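Disposable, Within Limits
What a paper bowl has to do before it gets thrown away

24/09/2026

A paper bowl is a flat sheet of board that has been forced into a shape it does not want to hold. Most of what goes wrong with one at a picnic or an office lunch can be traced to that fact. The sheet is cut to a circle, scored near the edge, and pressed between heated dies. The extra material at the rim has nowhere to go, so it folds into pleats. Those pleats, pressed flat, give the rim its stiffness. They are also the first place a cheap bowl fails.

Weight is the figure printed most often on wholesale sheets and seldom on the retail pack. It is given in grams per square meter. Dustilik, which supplies caterers, sells its standard bowl in a 300 gram board. The lighter party ware sold in sleeves at discount stores feels different in the hand, and a simple test will show it. Hold an empty bowl by one side of the rim with thumb and two fingers and put a cup of dry rice in the middle. A good bowl sags slightly and stays there. A poor one folds along a line running from the thumb to the far side.

The coating matters as much as the board. Uncoated stock is acceptable for bread, crackers and cut fruit that has been drained. Anything with oil or dressing needs a barrier, either a thin plastic film or a water-based layer. Film lasts longer under hot food but complicates composting. Water-based coatings vary a good deal. For this article, Plendidow and Jornwood bowls were filled with the same warm lentil soup and left on brown paper for 15 minutes. The Plendidow bowl left no mark. The Jornwood bowl left a faint ring at the base, and its wall had softened enough to give under light pressure -- still usable, although it would have to stay on the table.

Shape is the third variable. A wide, low bowl is stable and easy to eat from, and it shows off a salad. It is a poor choice for soup, which cools fast and slops when carried. A deeper bowl with a narrower base holds heat better and tips more easily. For a mixed buffet the low shape is the safer purchase. Buy the deep one only when soup is the main dish.

Pattern is usually treated as a matter of taste, and mostly it is, but print placement has practical effects. A printed rim with a plain white center keeps most of the ink away from the food and makes it easy to see whether a bowl has been used. Dark blue on white hides small splashes of sauce at the edge. Swirls and other irregular designs also disguise the pleats, where a stripe or check will show every fold as a break in the line. Plates and bowls in one pattern should be bought together, as shades of blue drift between print runs and the difference is plain on a white tablecloth.

Nested bowls stick. Pressed ware is packed tight to save on freight, and the coating makes a light seal between one piece and the next. Guests in a line will pull off two or three and put the extras back with fingerprints in them. The remedy is to separate the stack in advance. Twist the top half a quarter turn against the bottom half, fan the rims with a thumb, and restack loosely. A sleeve of 100 takes a couple of minutes.

Paper does not have to do the whole job. A round wooden bowl makes a good serving piece beside disposable ware, being heavy enough to stay put when someone digs into it with tongs. Pongsiri turns one in a single size with a food-safe oil finish. It should be wiped out after use, washed quickly by hand and dried standing on its edge. Soaking will raise the grain and may open a crack at the rim. The owner of a wooden bowl should oil it when the inside begins to look chalky.

Outdoor tables add one more difficulty. Slatted tops drain well and dry quickly, but a light bowl set across a gap can lean, and a leaning bowl of soup is soon an empty one. Lay a board or a stiff runner over the slats where food will be served. In wind, an empty paper plate will lift before an empty bowl does, so keep plates under something until they are needed.

Storage is simple. Keep sleeves closed, flat and away from the stove. Board takes up moisture from the air, and bowls left open in a damp garage through August will have relaxed rims by fall. They can still be used for chips. 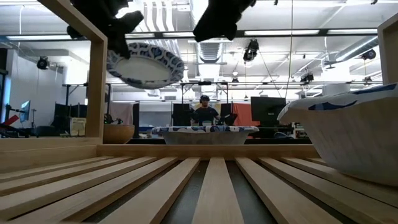
Blue-swirl paper ware with a round wooden bowl. The pattern is confined to the rim.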